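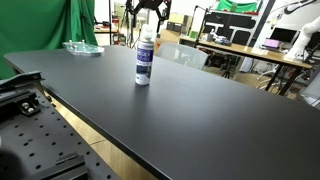 Mattlack ist ein Beschichtungsstoff, dessen getrocknete Oberfläche einfallendes Licht überwiegend diffus zurückwirft. Die Wirkung beruht auf einer feinen Rauheit des Films, die durch Mattierungsmittel wie gefällte Kieselsäure oder mikronisierte Wachse entsteht. Ihr Anteil und ihre Korngröße bestimmen den Glanzgrad.

Verarbeitung

Das Gebinde ist vor der Entnahme aufzurühren, da sich die Mattierungsmittel absetzen. Üblich sind zwei bis vier dünne Schichten. Ungleiche Schichtdicken führen zu fleckigem Glanz.

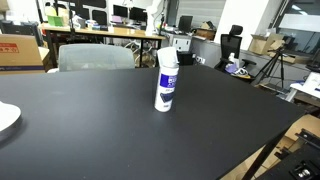 Dunkle Mattlacke gelten als schmutzempfindlich. Heller Staub hebt sich stark vom Untergrund ab, wie die blassen Pünktchen und Wischspuren auf der schwarzen Tischplatte zeigen. Starkes Reiben glättet die Rauheitsspitzen und hinterlässt glänzende Stellen, die sich nicht auspolieren lassen.
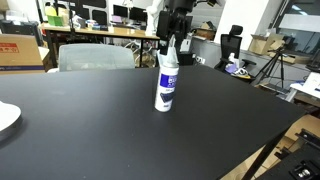
Scheuernde Mittel und wachshaltige Polituren sind aus demselben Grund ungeeignet. Tiefere Schäden erfordern meist eine Neulackierung der gesamten Fläche.

Verwandte Artikel
Glanzgrad
Kieselsäure
Klarlack
Schichtdicke

Stand: August 2021 | © Cluvico | Kontakt | Nach oben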